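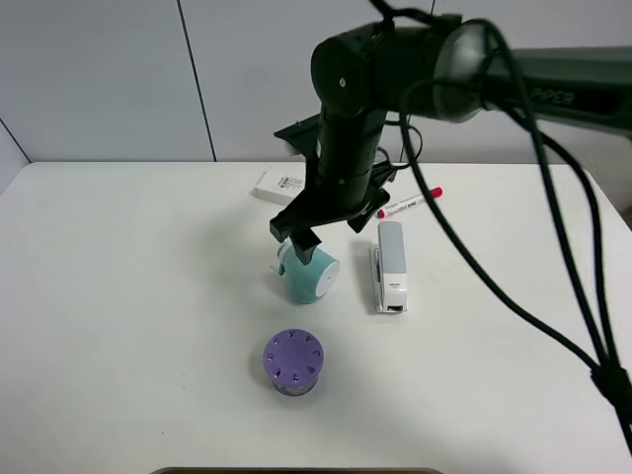

Skokomer Forums > Home & Shop > Desks and Tables

Thread: White matte table, what stays out and what goes in a drawer??

tablesaw_tess
Joined December 2019
Posts: 30

OK so I need opinions fast. Got the Solheim table, white top, matte, rounded front corners. Paid 790 for it which still hurts. It goes against the wall in the shared workroom, the one with the light gray panels.

Problem is everything I put down shows. On my old brown desk you could leave a stapler and a marker out and no one saw them. On white it looks like I dumped my pockets out.

Stuff that wants to live on it:
mint green mug w/ white rim
white stapler, light gray top
white marker, red cap
little white box w/ barcode label
the purple container with the holes in the lid

I want the mug and the stapler out. Everything else I could be talked out of. My coworker says leave it ALL out, it's a work table. Another one says clear it every night. Help

Also what do you clean matte white with. Already paranoid.

--

gluepot
Posts: 3

Clear it every night. Done. Next question.

--

marnie_k

Don't clear it every night, you'll do it for a week and then you'll have a drawer full of mugs. Pick a zone. Right side is for stuff, left side is for working. If it's on the left when you leave, it goes back to the right. Takes seconds.

I did this with a white kitchen counter and its the only thing that stuck.

--

tablesaw_tess

marnie that's sort of where I was drifting without meaning to. Things go up the back and over to the right and I keep the left half bare for spreading out paper.

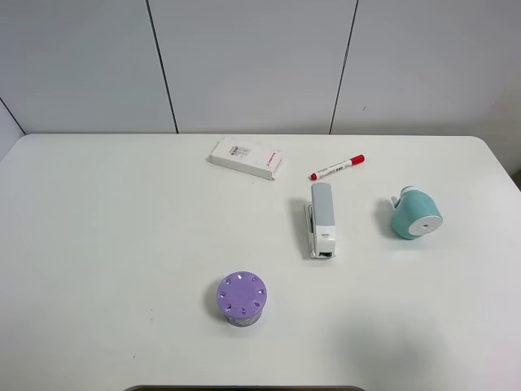
But then the right side gets all the junk and it bugs me when I sit down. Also nothing lines up. Box is crooked, marker is crooked the other way, stapler points at the wall. Do people straighten their stuff?? Or am I losing it

--

gluepot

People straighten their stuff.

--

pressboard

No they do not. Gluepot you are not people.

Tess, serious answer. Marker doesn't need to be loose on a table, ever. Put it in a cup. You have a cup.

--

tablesaw_tess

I drink out of the cup

--

pressboard

Get another cup then

--

Roald Myklebust

Long time white table owner, two of them, both matte. A few things.

1. The zone idea is right but make it smaller than you think. Mine is a hand and a half deep along the back. If something doesn't fit in the strip it doesn't stay.

2. A tray. I use a Fullow, the shallow one. Stapler, marker and small boxes go in the tray and then you move ONE thing when you wipe. Before the tray I was lifting each item, wiping, putting it back. So I stopped wiping. You know how that goes.

3. Matte white shows gray streaks more than it shows dirt. What you take for a stain is usually dried cleaner. Damp cloth first, dry cloth straight after, no product at all most days.

4. The mug stays out if it gets used every day. If it's there for looks, shelf.

--

corkline

Disagree on the tray, sorry Roald. Trays breed. You get one for the stapler and by June there's coins in it and a dead battery and someone else's earbuds. A bare table with a few honest objects on it beats a tray every time imo. I'd rather see a stapler than a tray with a stapler in it

--

Roald Myklebust

Then empty the tray corkline

--

corkline

That's the same job as straightening the table. You moved the job.

--

marnie_k

He moved it somewhere smaller though. I'm with Roald on this.

Tess what's in the box? If it's a box something came in, recycle it. People keep boxes on desks for YEARS. I had one under my monitor, thought it held spare cartridges, opened it up, manual in six languages.

--

tablesaw_tess

Refills for the label printer. Which isn't even in this room. ok fair. Box is going.

(It's white on white so I kept not seeing it, that's my defense)

--

gluepot

White on white is the worst. You put something down and it's gone. I lost a white charger on a white shelf for a month

--

pressboard

White on white is the BEST, that's why the stapler can stay. White stapler, white table, no visual noise. The teal/mint mug is the thing your eye goes to. And the purple one. Two colors fighting. Pick one.

--

marnie_k

Oh come on, a bit of color is nice! The whole room is gray panels and a white table, let her have a green mug AND a purple whatever. Otherwise it's like working inside a fridge. I'd add a plant too but I know how this forum is about plants

--

pressboard

No plants on matte white. Rings.

--

tablesaw_tess

Purple one stays, vote's closed on that, it was there before I was. It can go at the back though. Right now it ends up near the front in the middle and I bump it with my elbow

Question for Roald or whoever. Tiny dark specks. I wiped the whole top and there's still a few, like pepper. Are those in the surface?

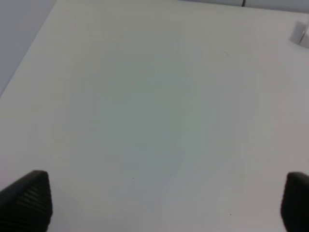 They don't smear and I can't feel them with a fingertip. Don't want to start scrubbing if it's the finish. There's maybe a thin curvy line too, toward the back right, super faint, might be a scratch or might be my eyes at this point.

--

Roald Myklebust

Fingernail, not fingertip. If the nail catches it's sitting on top and will come off. If the nail slides over it's in the finish or it's a pit with dirt in it. Leave pits alone.

Could also be toner. Shared workroom, refills for a printer, I'd think toner before anything. Do NOT use warm water on toner. Cold, barely damp, dab it.

The line: get low, look along the surface toward the light. A scratch changes as you move your head. A hair just blows off.

--

corkline

Or use Losis, the one in the spray bottle. Worked on mine.

--

Roald Myklebust

Losis left a shiny patch on my first table. The size of a plate. Never came out. I would not.

--

corkline

You left it on too long then. It's a spray and wipe, not a spray and go get lunch

--

Roald Myklebust

I followed the label.

--

corkline

ok well mine's fine, two years

--

gluepot

Both of you test on the underside. Jesus

--

tablesaw_tess

Did the fingernail thing. Most of them flicked right off!! Crumbs or pencil bits I guess. One near the front is staying, I think it's a pit. Going to ignore it or try to.

No Losis for now, sorry corkline. Damp cloth then dry cloth like Roald said and that got rid of the streaks I'd been blaming on the table. They were from me.

Here's where the working part is at

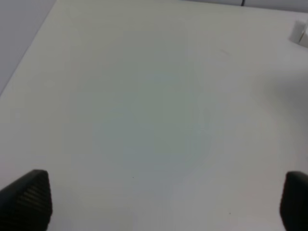

Middle of the top, looking toward the far edge. Matte, no shine anywhere

Keeping the middle like this is the whole goal really. Stuff along the back and right, nothing in the center unless I'm working on it right then.

--

marnie_k

Ohh that's a nice surface. I get why you're paranoid now. Does it go a bit greenish to you or is that my screen?

--

tablesaw_tess

In person it's plain white, think it goes greenish depending on the lights. Top bit by the edge always looks creamier

--

pressboard

So what's the final list

--

tablesaw_tess

Mug out. Stapler out, at the back. Purple thing at the back. Marker goes in a drawer or in a second cup if I find a decent one. Box gone. Tray undecided, don't start

--

corkline

No tray

--

Roald Myklebust

Tray

--

gluepot

And clear it every night.

--

marnie_k

lol. One more thing Tess, felt dots on the bottom of the stapler. Mine had a rough base and it left little gray scuffs every time someone leaned on it. Came off with an eraser, the white kind, but felt is easier. Also coaster for the mug, the ring thing pressboard said about plants goes for coffee too, esp if it sits overnight

--

tablesaw_tess

Eraser! didn't think of that. Going to try it on the last speck tonight before I accept it's a pit. Coaster ordered, felt dots I think we have in the supply closet

--

pressboard

What color coaster

--

tablesaw_tess

White

--

pressboard

Good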